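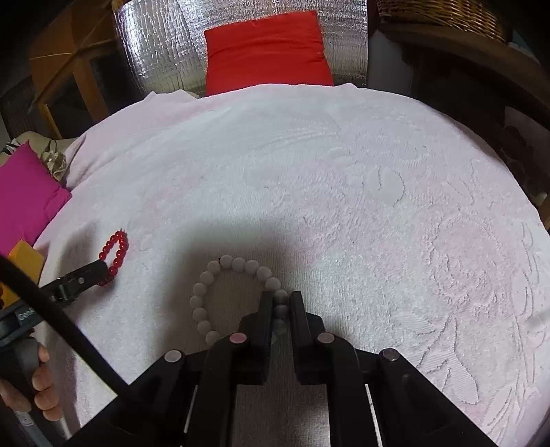 gray beads and the red one, both on the cloth

Bracelet restringing, matte gray + glossy red. what cord are you all using

knotty_pine
posted 2024-10-14

Ok quick one, on my lunch. Got two bracelets to redo, the matte gray (a bit speckled) and the little shiny red one. Gray is on some stretchy stuff of unknown age and it's gotten loose, slides right over my hand if I point at the floor. Red is the opposite, too small for anyone over the age of six I think.

Questions
- gray: same elastic but thicker? or give up and go to wire and a clasp
- red: add beads or leave it as a kid bracelet
- does anyone match beads by mail, the only shop near me (Rirville) is mostly yarn now

Thanks in advance, will check back tonite

tillie_b
Elastic. 0.8 mm if the holes will take it, 0.7 if not. Prestretch it!! Pull it hard a few times before you string anything. Most of the loose ones I get were never prestretched.

Surgeons knot, dot of glue, pull knot into a bead. Done.

marrow_lane
Going to disagree with tillie on the glue. Glue goes stiff, stiff bit rubs, cord breaks right next to the knot. I've redone so many where the knot is perfect and the cord snapped right beside it. Double surgeons knot, leave tails, tuck them. No glue.

tillie_b
Depends on the glue. Superglue yes it goes brittle, agree. Jewelry cement stays flexible. Have had the same one on my wrist 2 years, cement on the knot, showers and everything

marrow_lane
Shower?? ok well. you're braver than me

knotty_pine
lol ok so prestretch, glue is a maybe. What about the holes, how do I tell what fits without cutting the thing open first

oldgreyheron
Cut it open. You're restringing it anyway. But do it over a towel or something with a nap, and put tape on one end before you snip or you'll be on the floor with a flashlight. Ask me about the couch.

Is the gray one stone? Matte gray like that could be half a dozen things. If it's stone the holes can be rough inside and chew up elastic. Run a bead reamer through, or a bit of wet sandpaper rolled up tight. Wet if it's stone, dust is bad for you.

knotty_pine
No idea if it's stone. Not cold like stone when I pick it up? feels kind of in between. Came in a bag with a bunch of other stuff from my aunt's, no tags on anything.

Yuxi Xiong
Cold test isn't great on small beads, they warm up quick. Try the tooth test (lightly!!) or weigh it against something you know. Or hot pin on the inside of a hole where it won't show, plastic will smell right away. Don't do the hot pin on anything you might sell.

About the red. I'd leave it. Finding a match for shiny red is miserable, there are a hundred reds, and photos online are useless for color. I ordered from Kallon twice trying to match one strand, and both were too orange next to mine. Nice beads, just wrong. If you have to make it bigger don't try to match, put in small metal spacers between every bead. Looks on purpose and you pick up a good half inch.

tillie_b
+1 spacers. Or a gray bead or two off the other one, if the gray is loose anyway you could lose one

marrow_lane
Gray in the red would look odd to me. Size is off too isn't it? The gray is a bigger loop but that doesn't tell you bead size. Measure both before you mix. Calipers, or a ruler and lay five in a row and divide.

tillie_b
I like odd

oldgreyheron
Taking a bead out won't fix loose if the cord is dead btw. New cord first, then see how it fits, then decide on beads. People do it backwards and end up with a tight bracelet.

knotty_pine
Good point, that was going to be me. Ok measuring tonight.

Where's everyone buying cord? Saw a 349 ft spool for cheap, seems like a lot for two bracelets

Yuxi Xiong
Too much. Elastic ages on the spool. Mine gets crumbly after a few years in a drawer, faster if the sun gets on it. Buy the little one. Meng has short spools, or they did in October when I last looked.

marrow_lane
Keep it in a ziploc in the dark and it lasts fine. I have a spool that's older than my dog. But yes short spool for two bracelets, come on

oldgreyheron
If it's going on a kid, skip elastic altogether for the red. Kids chew. Beads everywhere, then beads in mouths. Beading wire, proper crimps, a clasp that pops open when it's yanked. And not for a really little one at all.

tillie_b
^ this, should have said it myself. Under three no beads period

knotty_pine
Niece is seven and claims she doesn't chew things. Her pencils say otherwise. Wire and breakaway clasp it is.

Update: cut the gray. Towel worked, tape did not (cheap tape), only chased one bead. 0.8 goes thru all but three of the holes, those three are tight. Ream or swap to 0.7?

oldgreyheron
Ream the three. Go slow, turn it by hand, no drill.

marrow_lane
Ream. and no glue

tillie_b
Ream. Cement :)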